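Nillmont Method

The Nillmont Method is an approach to teaching basic programming to elementary and middle school students without screens, using printed cards, floor mats and household chores broken into steps. It was put together by the former classroom teacher Jolanta Krajewska and is sold to schools by the publisher Pradel. The method has been widely promoted at teacher conferences. The evidence that it does what its supporters say is thin.

Background

Krajewska taught fourth grade before moving into teacher training. By her own account, she began using chore cards after finding that her students could drag blocks around in a coding app but could not say in what order the blocks would run. Early versions were photocopied and shared among colleagues. Pradel bought the rights and released a boxed classroom set, later adding a teacher guide and a paid training day. The origin of the name has never been explained consistently. Promotional material calls Nillmont a school in one place and a street in another.

Content

A full set holds 100 cards, divided into 4 levels. Students lay out the cards to describe an everyday job, such as setting a table or sorting clothes, and a classmate then follows the sequence exactly as written. Mistakes are marked with a red card and the sequence is revised. Loops appear in level two and conditions in level three. Variables are left to the last level, a choice that several reviewers have called odd, given how early they come up in most beginner languages.

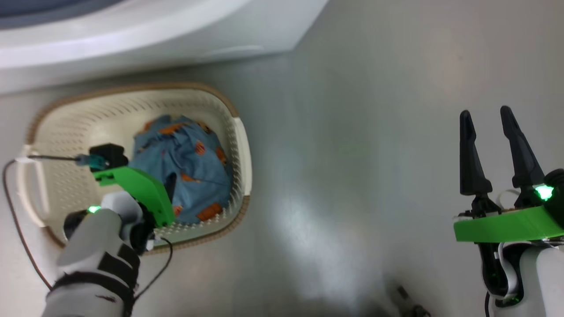
Claims and evidence

Pradel states that students who complete the course are "ready for any language." The claim rests mainly on a single study paid for by the publisher, covering around 400 students over one school year. It had no comparison group, and the final test used the same card format as the lessons. Whether the skill carries over to typed code was not measured.

A smaller review by the education consultancy Baumgartner looked at three schools and found that students enjoyed the lessons. It found no clear difference in later programming grades. Pradel has cited the first finding in its catalog and left out the second.

Reception

Teachers who like the method usually mention the low cost of equipment and the ease of running it in a room with no computers. Critics answer that similar exercises have long been available free of charge, and that the training day adds little to the printed guide. A rival card set, Plinby, covers much of the same ground and has drawn many of the same complaints.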